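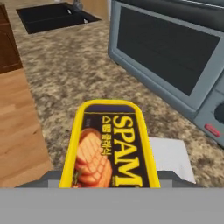
The Spam can in the gripper, in Saarela's simulated kitchen.

Print this page | E-mail this article

August 29, 2019
By Sinéad Daly

I went to the Saarela open day in Plinstead mostly to try Hullasier, their practice program for robot arms, and I stayed way longer than I meant to! You drive a gripper around a made-up kitchen with a sink, a microwave and a granite counter, and it's weirdly absorbing (my coffee went cold).

The good stuff first – it looks great, right down to the Korean text on the can. The controls took me nine minutes to get used to, and I dropped things constantly. My gripe is the view. From behind the gripper you can't see the bottom of what you're holding, and I'd love a second angle.

It's $149 for a home license, over two hours of lessons included. I'd pay it – just fix that view, please.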